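How I get limescale out of a kettle

Our water in Skendton is hard as nails, so I do this every month or so — more often if the tea starts getting bits in it.
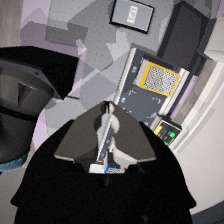 You'll want white vinegar and a bit of patience. Pour in 500 ml of vinegar and the same of cold water, bring it to the boil, then switch off at the wall and go and do something else for an hour. Tip it out, wipe round the inside with a soft cloth and rinse well. Then boil 3 lots of fresh water, throwing each one away, or your next brew will taste like a chip shop!

Felista Urio swears by lemon juice instead. Smells nicer, costs more.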